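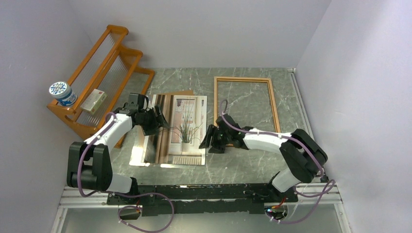 La artoteca Plaketora reabre el domingo con 3.139 láminas en préstamo

Bernbridge recupera su artoteca, ¡y vuelve con las paredes pintadas y el catálogo al día! Plaketora abrirá de nuevo este domingo a las diez de la mañana en su local de la calle Drandville, después de toda una primavera de cajas, etiquetas y carpetas abiertas sobre las mesas. El fondo disponible suma ya 3.139 láminas, entre grabados, carteles, acuarelas y reproducciones, y todas se pueden llevar a casa con el carné de préstamo.

El funcionamiento es el mismo que conocían los socios antes del cierre. Cada persona puede elegir hasta tres láminas y tenerlas en casa dos meses, con posibilidad de renovar si nadie más las ha pedido. Se entregan en carpeta rígida y, quien lo prefiera, puede pedirlas ya enmarcadas en los formatos pequeños y medianos. Los grandes siguen saliendo sin marco (quien haya intentado subir uno al autobús lo entenderá).

La novedad que más se va a notar es la sala de consulta. Ahora las láminas se miran tumbadas, sobre un tablero gris veteado tipo mármol, y da gusto ver lo bien que se aprecia un dibujo sobre ese fondo tan tranquilo. También han cambiado los cajones planos, que por fin abren hasta el final y permiten pasar las hojas sin doblar una sola esquina. Las mesas de consulta se reservan en el mostrador por turnos de una hora.

Entre lo que se estrena hay una serie preciosa de 50 láminas reunida bajo el título Ki, dedicada al paisaje de la comarca en las cuatro estaciones. La serie se podrá ver completa durante las primeras semanas y después pasará al préstamo normal, así que conviene apuntarse pronto a la lista de espera. Las escenas de invierno, con el río crecido y los tejados blancos, ya tienen varias peticiones.

La jornada de reapertura incluye además un taller para familias a las doce, en el que se aprenderá a montar un paspartú con cartón de conservación y cinta de papel. El material lo pone la casa y solo hace falta inscribirse antes, en el mostrador o por teléfono. Por la tarde habrá visita al almacén en grupos pequeños, una ocasión estupenda para conocer los rincones donde duermen los carteles de fiestas antiguas, que son una maravilla y apenas se habían enseñado.

El carné es gratuito para los residentes en Bernbridge y se hace en el momento con un documento de identidad. Los socios que tuvieran láminas en casa cuando empezaron las obras pueden devolverlas durante todo el mes de mayo sin recargo. La entrada a la sala es libre.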